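Last updated: February 10, 2021

Vorcombe opens its living room to visitors

Vorcombe will hold an open day for its household tidying program, run with software partner Trullero. Groups of up to 12 can watch a robot arm work in a furnished living room and put questions to the operators. 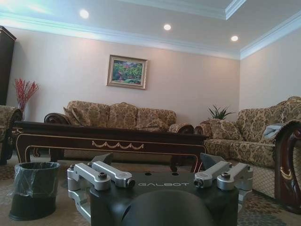
Sessions run for 16 minutes and cover picking up litter from the carpet. Visitors in January asked for more time with the staff — the break between sessions is now longer.

"People want to see it done in an ordinary room," said program manager Carol Bainbridge.
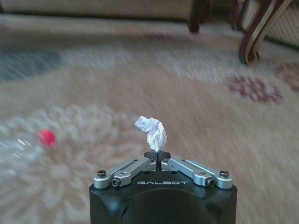
The gripper holding a piece of crumpled paper.

Entry is free. Bookings are through Vorcombe.

3 shares | 0 comments

© Vorcombe | Contact | Back to top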